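Unit 5: Collecting demonstrations

Readings: the Irkent notes, sections 2 and 5.

A policy trained by imitation can only copy what is in its examples. Most faults blamed on the network come from the data: one start pose, one operator, one kind of light.

Terms

Episode: one attempt, from the start pose to release or stop.
Observation: the camera picture and joint readings at one time step.
Action: the command sent at that step.

Procedure

Place the object by the printed position list. Start recording before the arm moves. Stop after the arm is at rest. Mark the episode as success or failure at once. Keep failures in a separate folder.

The Greno set has 367 episodes of a single grasping task. Twelve positions would not have been enough; the list is drawn at random over the whole board.

Thin and clear objects

Glasses are a hard case. The lenses give little depth signal, and the frame is narrow compared with normal position error. On a glossy board, lamp reflections and the shadow of the arm also enter the observation.
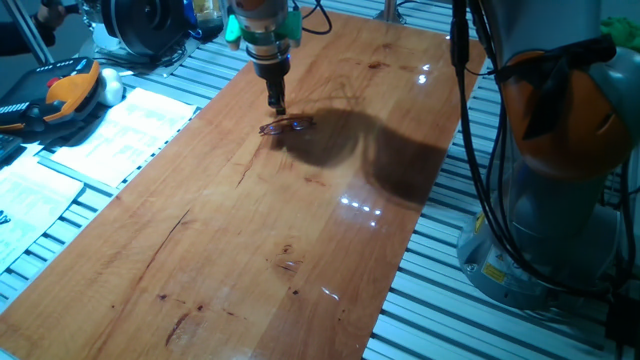

Photo: Attila Hegyi / Kitudent

Vary the lamps between sessions, or the policy may learn the shadow in place of the object.

For lab 5, submit the episode folder, the label file and a one-page note on rejected episodes.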